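Urerbridge Castle Records — README

Last touched September. Svitlana Pylypenko keeps this, corrections to her.

What it is

Transcripts and a place index for the castle at Urerbridge and the lower town, from the first timber work on the mound to the slighting and the years after. 400 records. Most are short, one entry from a roll or a parish book each. A few run to several pages. Started as my own notes for the town walk and got out of hand.

Not a history of the castle. If you want one of those, the Dusik booklet is still the best read, though I'd argue with its dates for the gatehouse.

What's in the folder

records.csv — one row per entry. Main file.
places.csv — fields, lanes, mills, gates, with old spellings.
people.csv — names as written, plus a best guess at the modern form.
texts/ — full transcripts, plain text, one per record.
notes.txt — arguments with myself. Read at own risk.

Columns in records.csv

id — number, no meaning in the order.
year — year as given. Regnal years converted by hand. Blank if I couldn't.
year_sure — y or n. Please look at this before you draw a timeline.
source — short code, list at the bottom of notes.txt.
place — matches places.csv.
summary — one line, mine, modern English.
lang — la, fr or en.
hand — only filled for the garrison accounts, where there are two clerks and the second one is dreadful.

Where it comes from

Three lots. The garrison accounts, copied in the reading room at Durketgate from the bound volumes. The parish books, from microfilm, some frames very dark. And the Hoarau papers — letters and rentals of the family that held the mill and the river meadows after the siege. The Hoarau papers are the fullest and also the least fair, they were written to win a boundary dispute and it shows on every page. Treat anything about who owned the east bank with suspision.

Folklore is kept seperate. The tale of the drowned bell, the tunnel to the priory, the giant under the mound: all in texts/ with source code FOLK and no year. Please don't merge them into the dated rows. Someone did this with an older copy and the tunnel ended up on a leaflet as fact.

Known problems

Spelling of the town. Seventeen-odd versions in the rolls was my old note, which was wrong as I'd counted the priory twice. See places.csv for the current list.

The siege. Accounts don't agree on how many were inside. One letter says 200, another 2,000, and the second was written by a man asking for money. Both are in, neither corrected. I lean to the lower one.

Old calendar. Anything dated January to late March before the change may be a year out. I've gone with the year as we'd reckon it now, and flagged it n where the clerk was unclear.

Gap in the garrison accounts, 40 leaves missing from the second volume. Cut out cleanly, long ago by the look of the stubs. So no repairs listed for the years when the curtain wall was rebuilt, which is maddening.

Women are badly indexed. Many turn up only as "wife of" or "relict of". I've given them their own rows in people.csv where I could, still working through the parish books.

Money is left in pounds, shillings and pence. Not converted to anything modern. Don't ask.

Using it

Free to use for talks, school work, family history, walks. Say where it came from. If you print a transcript in full, check it against the original first, my Latin is self taught and my French is worse.

Opens in any spreadsheet. Accents may go funny in the Hoarau names, pick UTF-8 when it asks.

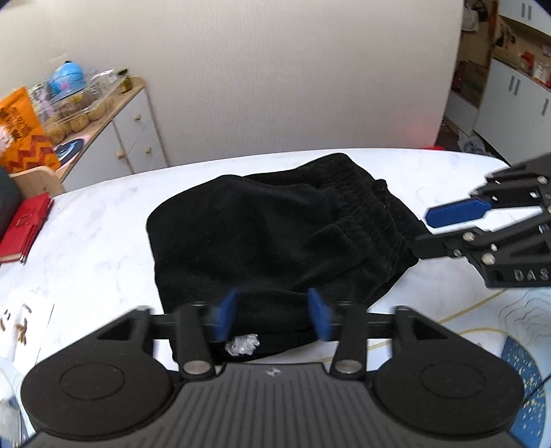 Can I use the records to trace a family back before the siege?
Only if they paid rent or served in the garrison. The parish books start after it, so for earlier names go to people.csv and filter on the garrison source code.

Changes

Added the mill rentals.
Split Bridge Lane from Bridge Foot, they were never the same street.
Took out six rows that turned out to be Durketgate's castle and not ours. Sorry.
Fixed the year on the well-clearing entry.

To do

Map refs for the river meadows. Second clerk, last quire. The bell story has another version in the Dusik booklet that wants typing up — have a photocopy somewhere.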